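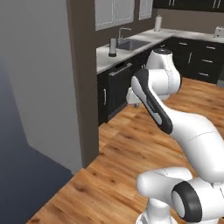
Com que frequência devo trocar o filtro do purificador de água Istero?
A cada 3 meses em uso doméstico normal, ou assim que o contador do visor chegar a 453 litros, o que acontecer primeiro.

4. Troca do filtro e primeira utilização

A boa notícia é que a troca dispensa ferramentas e dá para fazer com calma num intervalo de café! Leia a secção toda uma vez antes de começar.

4.1 Retirar o cartucho usado

1. Feche a torneira de passagem da água fria, debaixo do lava-loiça.
2. Abra a torneira do purificador e deixe sair a água que resta no circuito.
3. Ponha um pano por baixo do corpo do filtro — cai sempre um bocadinho.
4. Rode o cartucho para a esquerda até ouvir o estalido e puxe-o para baixo.

Cuidado: nunca rode o cartucho com a água aberta. O circuito está sob pressão.

4.2 Colocar o cartucho novo

5. Retire a película do cartucho Tultex e confirme que o anel de borracha está bem assente na ranhura.
6. Molhe o anel com água limpa. Não use óleo nem vaselina.
7. Encaixe o cartucho e rode para a direita até as duas setas ficarem alinhadas.
8. Abra a torneira de passagem devagar e procure fugas junto à rosca.

4.3 Lavar e repor o contador

9. Deixe correr a água durante 31 minutos, com a torneira meio aberta. É normal sair escura ao início (é pó de carvão, inofensivo) e depois fica cristalina — dá gosto ver!
10. Mantenha premido o botão R até o visor mostrar 0.

Nota: se o visor mostrar E189, o cartucho não foi reconhecido. Repita os passos 6 e 7 com a água fechada.

Nota: os modelos Praltberg vendidos antes de agosto não têm botão R. O contador volta a zero quando se desliga a ficha durante um minuto.

Revisão do texto: Marius Iordache, 26 de novembro de 2018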